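Swapping the Xeon in the old workstation

I've had this one on my list since September and finally got a free Friday for it, so welcome to a very small gallery! Two pictures only (I always mean to take more and then I get absorbed). The workstation is the big tower we call Rokside, after the name of the shelf it used to live on, and it's been doing Ngọc Trình's rendering for longer than I'd like to admit. Tuấn Thái found us a processor to go in it, and Nhàn Bạch made the tea and read the manual out loud, with voices.

1. The chip in its holder

I love a processor sitting in a proper holder. I spent years leaving them on whatever box lid was closest, and I still feel a bit sick thinking about it. Now they get a square dark gray socket frame on a light gray 3D-printed plate, up against the aluminum extrusion, and the lid sits there shining like a brand new coin.
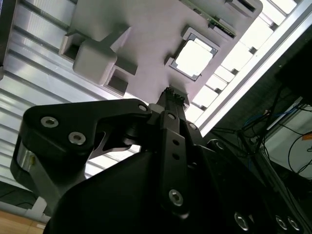

The printed plate came out of a file Thịnh Sầm drew up for us, and he went through 3 versions before he was happy with the corners. The print took 5 hours and I checked on it way too often. If you're printing your own, go slow on the first layer and sand nothing until you've tried the fit! Ours was fine straight off the bed, and I'd have ruined it if Thịnh hadn't taken the sandpaper out of my hand.

2. The board with its socket open

My favorite part of any build, and I'll happily stare at it for ages. The load plate is swung open, the lever is lying flat off to the right, and there's the empty socket with memory slots above and below it (no modules in any of them, which makes it all look so tidy). The processor is out over the lower slots, and you can make out INTEL XEON on the metal. I'm also very fond of the four blue-topped capacitors standing in a row between the ports and the socket.

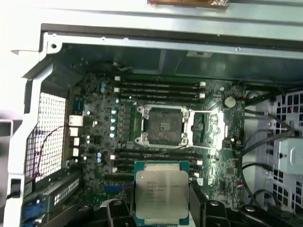
Odds and ends

Giang Khương wrote in to ask how I get old paste off a heat spreader. Coffee filters and plain isopropyl, the 70 percent kind if that's what's in the cupboard, and then I leave it alone for 30 minutes while I go find the screws I put somewhere safe. Stronger stuff dries faster, but I'm never in that much of a hurry.

Next up is Lindstead, the little quiet machine, which needs a fan and a good dusting. Send me your own socket pictures in the meantime, I really do look at all of them!

Contact | © Brukance Workbench Pages, 30/03/2018 | Back to top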